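Print | E-mail

4.2 Where people wait

I went into this thinking laundromat talk was mostly small talk, and boy, was I wrong! Of the 51 regulars I chatted with in Cusorholm in February, 27 had swapped phone numbers with someone they met between wash and dry (two of them now share a garden plot). Snorradóttir calls this kind of thing "idle trust," and I like the term a lot, though I'd stretch it to cover people who never learn each other's names.

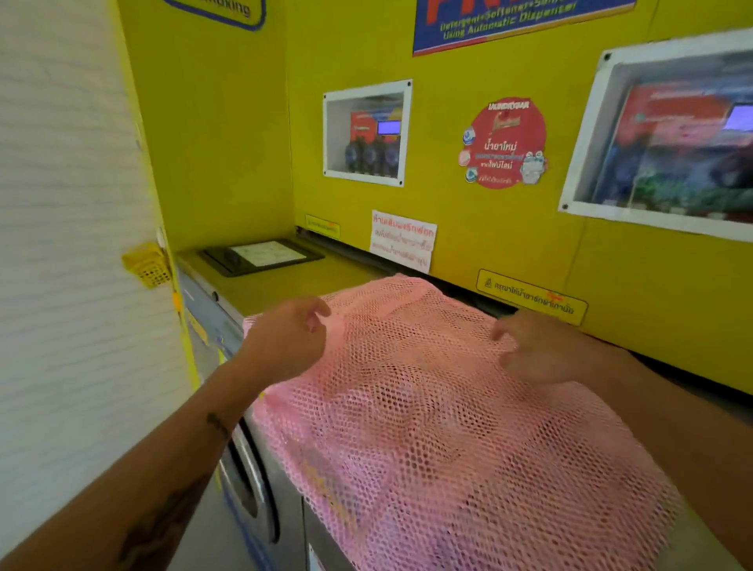 Figure 5. Mesh laundry bag spread over a front-loading washer.

Bags came up constantly in my interviews, usually as the opening line. More on that in 4.3.

Print | E-mail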